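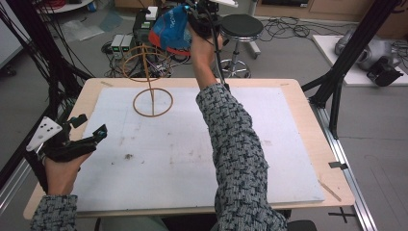 A stand made of two wooden rings and an upright stick, with a blue cloth item held above the table.

Ring stand (headwear)

A ring stand is a light open support for a cap or other soft hat, made from two rings joined by a single upright. One ring lies flat as the foot and the other sits at the top, where it takes the crown. Ring stands are also called hoop stands or, in the Clolness district, simply hoops. They are among the simplest pieces of household furniture a person can make in an afternoon, and among the most charming.

Construction

The upright is usually a straight stick or dowel. In the plainest pattern it passes through the foot ring and carries the upper ring at its other end. The upper ring may be level or tilted. A level ring holds the crown evenly all the way round, while a tilted one shows off the front of the cap and lets the peak drop naturally, a lovely effect on a shelf at eye height. Many makers give the upper ring a slightly larger diameter than the foot, although this makes the stand tippy if the stick is long.

Pale, unfinished wood is the favourite material, as varnish can mark light-coloured linings. Wire and cane are also used. The joints are glued, pegged or bound with string, and a bound joint has the great advantage that it can be undone and set again at a new angle.

Named patterns

The Simiyu pattern has a wide tilted top and an oval foot, and is the one most often copied at home. The Pusent pattern is shorter, with a level top and a weighted foot, and was sold as a flat kit of 116 grams. Flarnico, a small workshop that made display pieces for hat shops, turned out 1,869 stands in its first run, and surviving ones are still a delight to handle. Its catalogue listed 132 combinations of ring and stick.

Use with soft caps

Structured hats will sit on nearly anything. Soft caps are the real test, and they are where the ring stand shines! With no stiffening in the front panels, a soft cap left on a table folds in on itself, and the creases tend to settle across the badge or lettering. On a ring the cloth hangs from its own crown and air moves freely underneath, so the stand doubles as a drying rack after hand washing.

The cap is best lowered from directly above with the opening facing down, then turned until the peak lines up with the low side of the ring. Pinching the crown is the usual way to pick one up, and it does the cloth no harm if the fold is smoothed out afterwards.
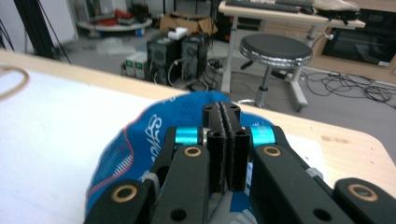

CLOLNESS, November

Royal blue cap with a white cursive logo, bunched at the centre and resting partly on white paper. The pink-red piping follows the curved edge, and a lighter panel has a mesh-like texture.

Piping is a good guide when placing a cap of this kind. It gives the eye a continuous line to follow, and when that line runs smoothly the cloth behind it is normally sitting well too.

Collections

The Clolness Hat Room keeps over 672 caps, most of them soft, and shows them on ring stands of the Simiyu pattern. New stands are set up on a plain white surface so that a crooked upright is easier to spot.

See also

Hat block
Milliner's stand
Peaked cap
Wig stand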